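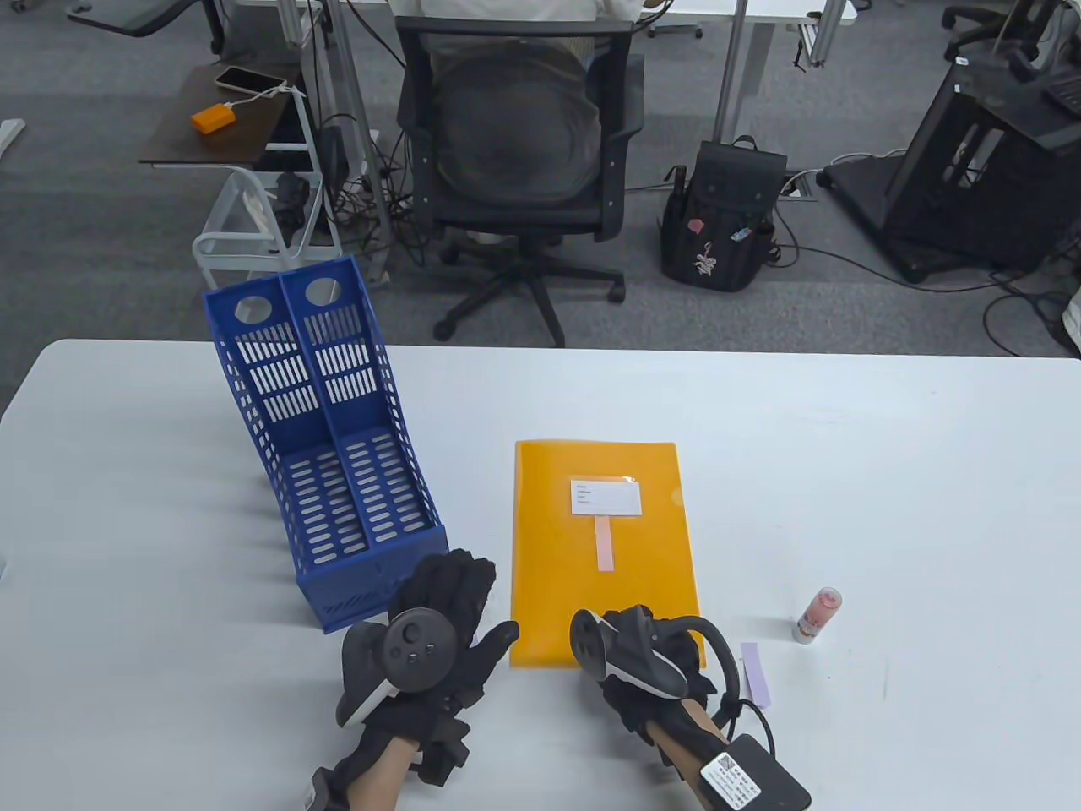

Figura 2. Puesto de archivado con el revistero azul de dos compartimentos, la carpeta con etiqueta, la barra de pegamento y una tira de papel lavanda.

3.2. Materiales y disposición del puesto

La tarea de archivado se realizó sobre una mesa rectangular blanca, sin cajones auxiliares ni bandejas. El material de cada sesión comprendía un revistero de plástico, una carpeta de color amarillo anaranjado, una barra de pegamento y tiras de papel de color para el marcado (Figura 2). El revistero se orientó en ángulo, con la abertura frontal hacia la derecha, y la carpeta se situó a su lado, con el lado largo en dirección al borde delantero de la mesa.

Se eligió un modelo con pared central y laterales perforados. En el estudio previo de Okoro, efectuado con archivadores cerrados de la serie Nallow, los participantes tardaban más en localizar el compartimento de destino cuando el respaldo ocultaba el interior. Los orificios circulares de los paneles traseros no intervienen en la tarea - sirven para extraer el revistero de un estante - y se excluyeron del análisis.

La etiqueta de la carpeta, alojada en un bolsillo transparente, constituye la clave principal de clasificación. Las tiras de papel actúan como clave secundaria: el color remite a la categoría del documento según el esquema Jibrin, simplificado aquí a dos niveles.

Participaron 20 personas con experiencia en trabajo de oficina. Se registraron 97 ensayos válidos; los restantes se descartaron por errores en la preparación del material. La codificación corrió a cargo de Uchenna Ibrahim y Tanko Okoro de forma independiente, y las discrepancias - limitadas casi siempre al instante de inicio del agarre de la carpeta - se resolvieron por consenso.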